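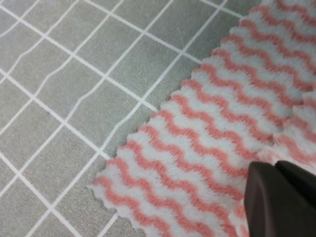 What does Drideck do?
Drideck designs and supplies raised drainage decking for flat roofs, balconies and plant rooms, and trains the contractors who install it.

About the company

Drideck was set up by Latifa Kettani, a building services engineer, after a period spent surveying leaking balconies on apartment blocks. Most of the leaks she recorded had the same origin. Water passed through the walking surface as intended, reached the membrane, and then had no clear path to the outlet. The membrane stayed loaded with standing water and failed at the laps and upstands.

The first product was a support pedestal with a tilting head. It allowed a level walking surface to be laid over a membrane that falls toward the drain. The pedestal is now in its 8th revision. The base diameter has been increased, the locking collar has been changed from a friction fit to a keyed fit, and the head accepts a shim for fine adjustment after the deck panels are down.

Taha Ait Brahim joined as technical director and is responsible for testing, load tables and installation manuals. His family's firm, Ait Brahim, had been making molded drainage parts for some years and became our supplier of bases and collars. The two companies remain separate. Ait Brahim holds the tooling; Drideck holds the drawings and signs off each change before production.

Product lines

Drevance is the pedestal and rail system. It is specified by finished height, panel size and design load. Rails are used where the panels are too narrow to sit directly on pedestals, or where the deck has to bridge a gutter.

Gudona is the outlet range. It covers roof outlets, parapet outlets and overflow fittings, together with the access covers that sit flush with the deck. All Gudona outlets have a removable leaf guard that can be lifted out through the cover without taking up neighboring panels.

The current catalog lists 174 parts across both lines. Discontinued parts are kept on a separate list with the nearest current replacement. Where no replacement will fit an older deck, the list says so, and our office can advise on changing the pedestal as a complete unit.

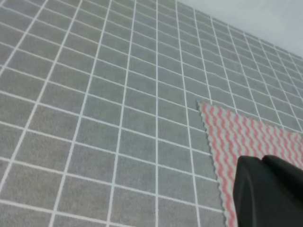
Gray surface with white grid lines

How we test

Pedestals are loaded in compression at minimum, middle and full extension. Full extension governs in nearly all cases — the published load tables are based on that result, with the safety factor stated at the foot of each table. We do not publish a higher figure for shorter settings, as site heights are often changed after the order has been placed.

Outlets are tested for flow at a series of water depths, with the leaf guard in place and again with part of the guard blocked. Both curves are printed on the data sheet. Designers should size from the blocked curve unless a maintenance schedule has been agreed with the building owner.

Test records are held by batch. A customer who quotes the batch code molded on the underside of the base can request the record for that batch.

Design support

Send us a roof plan with levels, outlet positions and the chosen panel size. We return a pedestal layout, a parts schedule and a drainage check. The layout remains a proposal until the structural engineer for the project has accepted the point loads. We do not check the capacity of the slab or the compressive strength of the insulation below the membrane.

To date the design office has issued 2,053 layouts. The drawings are archived and can be reissued if a deck is extended or altered.

Training

Installer training runs over two days. The first day covers setting out, height adjustment and edge restraint. The second covers outlets, thresholds and inspection, and ends with a practical assessment on a test bay. The next course begins on a weekday following the open day on Sat 7 August. Places are allocated in order of booking, and installers should bring their own knee pads, level and tape.

Contact

Technical questions go to the design office, marked for the attention of Taha Ait Brahim. Orders, returns and requests for batch records are handled by the sales desk. Please include the project name and layout number on all correspondence.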